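About us

Ellus is a small independent test workshop for grippers, arms, cameras and controllers, and we have been at it long enough to have strong opinions about most of them. 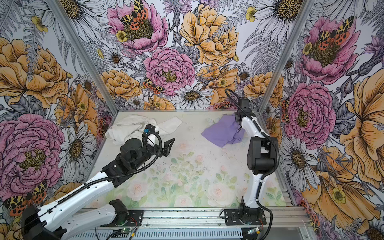 We began, as a good many small firms do, with a purchase that went wrong. Kazimiera Mazurek was working for a commercial laundry at the time and had been asked to find a gripper that could pick up a napkin. She read the brochures, rang the sales desks, chose the one with the nicest figures and had it delivered in January. It was a perfectly good gripper for boxes. With napkins it was hopeless, and it went back in its packaging before the month was out. What she had wanted all along was somebody with no stake in the sale who would put three or four grippers on the same arm, give them the same cloth, and tell her how they got on. She couldn't find such a person, so she rang her old friend Bogumił Sikora, who writes controller software and had a spare room, and the two of them set about doing it themselves.

We have moved out of the spare room since then (his family were very patient) and there are more of us now, but the work is much the same. People send us a gripper they are thinking of buying, or two controllers they can't choose between, and we try them out properly and write down what happened. Cloth is still what we are best known for. It folds, it slides, it bunches up and hides its own edges, and a gripper that looks splendid with a plastic block can make a terrible mess of a pillowcase. Most of our cloth work is done on a pair of arms mounted side by side, so that one can hold while the other pulls, which is how most of us fold a towel at home.

Our standard cloth trial is called Nudilau, and it is made up of 117 separate tasks. Some are very simple, such as pinching one edge of a cloth and lifting it clear of the table. Others are quite mean, and we are rather proud of those. Every gripper gets the whole lot, in the same order, with the same arm speeds, and we keep the failures in the report alongside the successes. We have put 15 grippers through it so far, and there isn't one among them that we would recommend for everything. Angular fingers tend to get under an edge nicely but can be rough on thin fabric, while soft pads are gentle and then let go at just the wrong moment – we could talk about this all day, and if you visit we probably will.

Cameras came later. We had been so taken up with fingers that it took us far too long to look hard at what the arms were being told they could see. A pale cloth on a pale patterned surface is a much sterner test than a bright one on plain black, and real kitchens, bedrooms and guest houses are full of patterns. So we test against flowers, stripes, checks and whatever else we can get hold of, and we say in each report which background was used. Bogumił wrote a little program called Ditard that runs the same task with two cameras or two controllers, one after the other, and lines up the results so that you can compare them without squinting at two spreadsheets. Our customers are welcome to a copy.

The Adamczyk shelf is the other thing visitors ask about. It is our lending library of grippers, cables, mounting plates and odd adaptors, named after the street where our first workshop stood, and schools and small firms within reach of us can borrow from it for up to a month. We ask only that things come back with their screws.

We don't sell robots and we take no commission from those who do. A trial is paid for by whoever asks for it, at one price, and the maker of the gripper gets to read the report when the customer does and no sooner. If you have something you'd like us to try, or you are simply stuck and would like a chat first, do write or ring. Kazimiera usually answers the phone in the mornings, and the kettle is generally on.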